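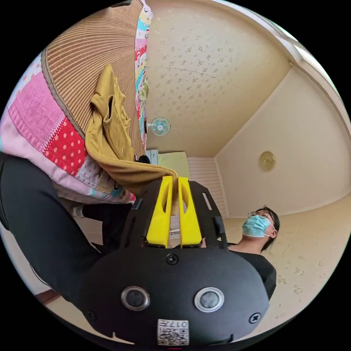
Most folding guides tell you to clear a table first. In a small bedroom there usually isn't one, so these steps are written for a bed. A made bed works well for shirts and light sweaters as long as the surface on top is fairly flat. A patchwork cover has seams and trim that push up under thin fabric, and a sleeping mat laid over it, like the brown one under the mustard-yellow garment, gives you something firmer to press against. Leave the mat in place while you work and you can fold a whole basket without smoothing the bed again.

What you need

A bed or other waist-high surface
A mat, a thick towel or a folded blanket
A drawer or shelf that is at least 14 inches deep
A lint brush (optional)

Before you start

Make sure everything is fully dry. Check the cuffs, the neckband and the underarm seams, which hold water longer than the body of the garment. If you fold a sweater with damp seams and put it in a closed drawer, it will smell by morning.

Close any zippers and fasten the top button on shirts that have one. Turn everything right side out.

Step 1. Lay the garment face down

Set it in the middle of the mat with the neck pointing away from you. Bring all of it up onto the bed, including the hem. When the lower part hangs over the edge, its weight drags the rest toward the floor, and the folds you make at the top slide out of line.

Step 2. Find the sleeves

If the garment came out of the basket in a bunch, don't shake it over the bed. Find a shoulder seam and follow it down to the cuff, then pull the sleeve straight out to the side. Do the same with the other one. A sleeve that is partly tucked inside the body leaves a lump that you won't see until the folding is finished.

Step 3. Smooth from the center

Use the flat of your hand and work outward to the side seams. Cotton will take some pressure. With knits, pat more than you pull - ribbed hems stretch easily and don't always go back.

Step 4. Fold in the sides

Pick up one side by the shoulder and the hem and bring it in to the middle of the back. Fold the sleeve down so it lies along the edge you just made. Repeat on the other side. You should have a long rectangle that is close to the same width from top to bottom. If it's wider at the bottom, open the second side and fold it in a little farther.

Step 5. Fold from the hem

For a shelf, fold the hem up to the collar and turn the garment over. For a drawer, fold the hem up to just below the collar, then fold in half again. It should stand on its fold without falling open. Heavy sweaters usually won't stand, so lay those flat at the bottom of the drawer.

Storing the stack

Keep folded stacks to a height you can lift with one hand. Put the garments you wear most near the front. I use a Plundard divider in the top drawer and nothing in the others.

Sweaters going away in June should be washed first, even if they look clean. Store them in a cotton bag or a lidded box, and leave some room at the top.

Common problems

The collar creases. You folded the hem up too far. Stop 2 inches below the neckband.

The fabric slips on the mat. Woven mats can be slick under smooth cloth. Put a towel over the part you are using.

The folds come out crooked. Check that the side seams are lined up before Step 4. Shirts that have twisted in the wash may never line up exactly, and for those go by the shoulders and ignore the seams.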